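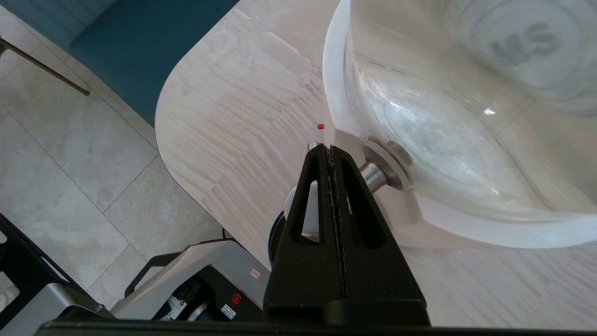 Photo: Deirdre Madigan, Tikby. Wrist camera view, fingers closed, beside a glass-bowled appliance.

Maeng Finger Pair, Long Taper
For two-finger parallel grippers
Manufacturer: Tikby, Plurnulia
Product page revised January 2026

Overview
The Maeng long taper is a matched pair of flat fingers for work close to appliances, glassware and fixed bench equipment. Each finger is finished in matte black and has a triangular cutout. With a wrist-mounted camera, parts of the workpiece remain visible through the cutout while the fingers are closed. The tips narrow to allow access to small shafts, knobs and caps where a full-width finger would foul the housing.

Supplied as a pair. Fingers from different pairs must not be mixed.

Conditions of use
The finger pair is a component. It carries no safety rating of its own, and fitting it changes the end effector for the purposes of the cell's risk assessment. Integrators working to ISO 10218 should treat a finger change as a modification and review the assessment before the robot is returned to service. For collaborative applications, contact with the tapered tips must be assessed separately from contact with the gripper body.

The following limits apply to all installations:

Maximum grip force at the tip: 100 N
Maximum tool speed, tips within 300 mm of glass or glazed ceramic: as set by the site assessment, and never in an unattended cycle
Minimum fasteners per finger: 2, torqued to the value on the packing card
Mains-powered appliances in the work envelope: isolated at the outlet unless the task requires power

Recommended practice at benches and counters
Approach stationary glass with the fingers closed. Open only when the tips are clear of the bowl wall or door.

Clear glass is unreliable as a depth target. Reflections and streaks on a curved wall may be returned as surface points, and the wall itself may be missed. Program a keep-out volume from measured dimensions and leave it active during manual jogging.

Polished shafts should be gripped only after a visual check of tip alignment. Do not use the force limit as a means of finding the shaft.

Teach a retreat pose for every approach pose. The retreat must clear the appliance housing without rotation of the wrist. On counters with rounded corners, set the boundary of the work area inside the curve.

Small loose parts (caps, beads, washers) are to be removed from the counter or entered in the task description. They are not to be left as unlisted obstacles.

An emergency stop must be within reach of the operator at all times. Red buttons on neighbouring machines must not be mistaken for it; label the robot stop accordingly.

Inspection
Check both fingers before each shift for bent tips, cracks at the corners of the cutout and loose fasteners. Close the fingers under minimum force and sight along the seam. A gap that widens toward the tip indicates a bent finger or a seating fault. Replace the pair. Straightening is not permitted.

Full inspection interval: 7 weeks, or after any collision.
Wipe with a damp cloth. No solvents on the contact faces.

Compatibility
Wadis wrist plate: direct fit
Other mounting plates: adaptor required, sold separately

Documents
Installation sheet
Risk assessment template, end effector change
Inspection log

Technical enquiries: Fergal Carroll, Applications, Tikby
Returns are accepted on unopened pairs only.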